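Search this site
Enter keywords
Search

The Long Life of a Kitchen Counter

When the apartment blocks on the east side of Predberg went up, every kitchen got the same counter. It was the same height, the same depth and the same color, and it was bolted to the wall by the same crew. Many of those counters are still in place. People have replaced the stoves, the windows and the front doors, and the counter stays because taking it out means taking out everything attached to it.

Kitchens wear out unevenly. A faucet goes first, then hinges, then the seal where the counter meets the wall. The surface itself can last for decades if water stays off the edges. Most of the repair calls in Predberg start with a leak that was small for a long time.

Ferik, a repair firm with a shop near the bus station, has made a business out of these old kitchens. It will replace a whole counter if asked, but most of its work is patching. A crew comes in the morning, cuts out the bad section, fits a new piece and seals the joint. The owner can cook dinner there the next day. The firm charges a call-out fee of 73 and takes it off the bill if the work goes ahead.

The parts are the hard part. Sink sizes changed some years after the blocks were built, and a new sink dropped into an old opening leaves a gap on one side. Ferik keeps a back room of salvaged basins, drain fittings and trim from kitchens that were torn out. Some have been waiting on the shelf for years. When a basin chips, customers are often surprised to hear that a match can be found, and less pleased to hear that the color has faded differently from their own.

Across town, Cenby sells the other answer. Its showroom has full kitchens set up in rows, and a buyer can order one in an afternoon. The cheapest counter comes in 10 finishes. Delivery takes three weeks in spring and longer before the holidays. Sales are steady, mostly to people who have just bought a place and want the kitchen done before they move in.

The two approaches cost less or more depending on what is behind the wall. In the older blocks the pipes run at an angle to the studs, and a new cabinet may have to be cut in back to fit around them. That labor is rarely in the showroom price. A patched counter avoids the problem and leaves the old pipes where they are, which may be a problem of its own later.

Restaurants have to think about it differently. Diệp, a noodle shop with a narrow kitchen and one long counter, serves 500 bowls on a busy Saturday. The counter is wiped down between orders and scrubbed at closing. The owners looked at stone and decided against it, as a dropped pot would chip it and a chipped edge fails inspection. They kept the sink where it was and moved the prep area to the far side, away from the splashing. The work was done in January, when the shop closes anyway.

Height is the complaint that comes up most at home. The old standard suits a person of average size from two generations ago. Taller cooks bend over the sink and feel it in the lower back. Raising the whole run by a couple of inches is possible with a new base, though the backsplash tile then has to be cut or covered.
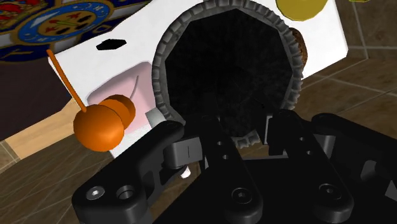 What to Check Before You Call

Look under the sink with a flashlight and press on the panel behind the pipes. If it gives, the leak has been there a while. Run a finger along the joint at the wall and note where the sealant has pulled away. Measure the sink opening from below, since the rim hides the true size from above. Write down the numbers and bring them with you. Both Ferik and Cenby will ask for them first.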